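Cell 2 notebook - 20/05/2025

Picking up the plate task again after the January set got thrown out. Recap for whoever reads this later: the January demos were all done with the rack in the same spot and the policy learned the spot. Moved the rack a hand's width and it put plates down into thin air. So this round we shift things between episodes and write down what we shifted.

Target for the Cedard set is 700 good episodes. Split over the tasks: plate into rack, mug off tree, corn out of basket, press bell. Plates first, they're the worst.

Setup. Brown mat down, both arms on the back edge. Rack goes on the left arm's side, mug tree middle front, basket with the corn next to it, bell at the back between the two bases. Oven stays where it is on the right arm's side, it's for the later tasks, but leave it in view so the background doesn't change when we get to them. Same for the big wood box in the corner.
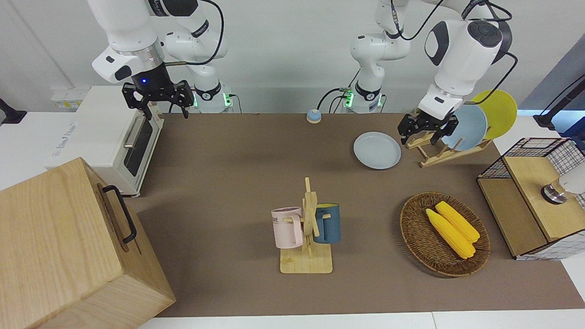

Plate task layout, third plate flat on the mat left of the rack.

Homing pose is wrong in the old config file btw - that one parks the left gripper too low for the rack with plates in it. Use the one named naltura_home_b. Deleted the other from the teleop machine, there may still be a copy on the recording machine, don't load it.

Notes on driving the plate grasp:
- come at the rim from the side, don't try from straight above. Fingers skate on the glaze.
- tilt before you lift. If you lift first the far edge drags and the mat ruckles up
- pause a beat once you have it, the Duvorer labeling script uses the stop in motion to cut the segment. No pause, no cut, and then someone has to do it by hand (me)
- right arm stays open and idle the whole episode. Do not park it out of view. We want it in the state vector doing nothing

First 30 episodes threw away 8. Three of those were me bumping the yellow plate with the wrist on the way in, the rest were dropped frames on the left wrist stream. Swapped the USB cable and the dropouts stopped, so binned the cable. Actually cut it in half first so it doesnt come back out of the bin.

Clumsy saves: keep them if the plate ends up in the slot and you didn't hit anything hard. Regrasp is fine. Two regrasps is fine. Tag them "messy" and keep going. The January set had zero recoveries in it and the policy froze solid whenever it missed. 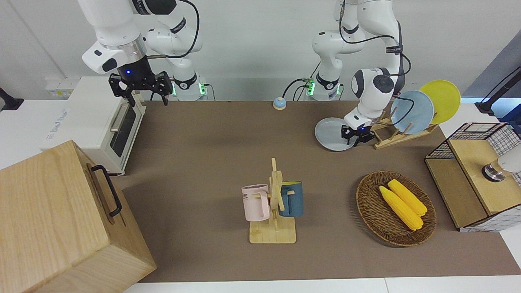

Do we reset the rack to empty between episodes?
Only every third one. The other times start with plates already in and add to them, otherwise the model never sees a part-full rack.

Speed. Was going too slow this morning, episodes dragging on, and slow demos make a slow policy. Aim for one smooth reach. If you catch yourself nudging back and forth for ages, kill the episode and start over, it's cheaper than keeping it.

Wrist exposure: locked it. Auto exposure was hunting every time the gripper went over a light plate. Locked value is in the Midtbø sheet, tab 2. Overhead left on auto for now, check wether that matters when the blinds are up.

Labels. Instruction text is one line per episode, plain words. "put the plate in the rack", "pick up the plate and stand it in the rack". Vary it a bit. Don't write the color unless the color matters to the task, we've got two bluish ones that look near enough the same to the camera and it'll only confuse things.

Block and drawer stuff is a seperate session, own folder, own calibration. Don't mix the logs. For that one the block has to start somewhere different each time, and turn it too, don't just slide it. Check slack in the arm cable before driving the base joint all the way round. 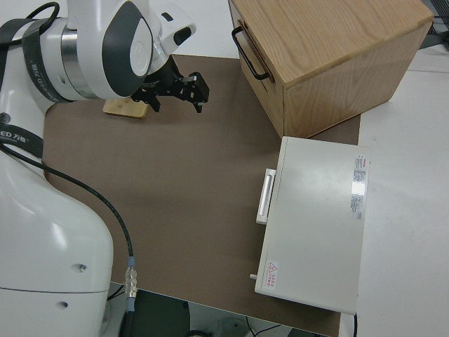
Gripper over the wood block, drawer unit on the right side of the mat.

Drawer pulls: straight line out along the drawer, no arc. Arc loads the fingers sideways and the handle slips. Stop short of full travel. Label the pull and the close as two segments even if you do them in one go.

To do
- back up today's plate episodes before anything else gets recorded
- re-run hand-eye on the left wrist, off by 3 mm against the board
- finish the reset checklist and tape it up by the pedals
- try the bell task with the right arm, then the left, decide which we keep
- ask for a second pair of gripper pads, these ones are getting shiny

Stopping here, disk on the recording machine is nearly full and the copy is still going.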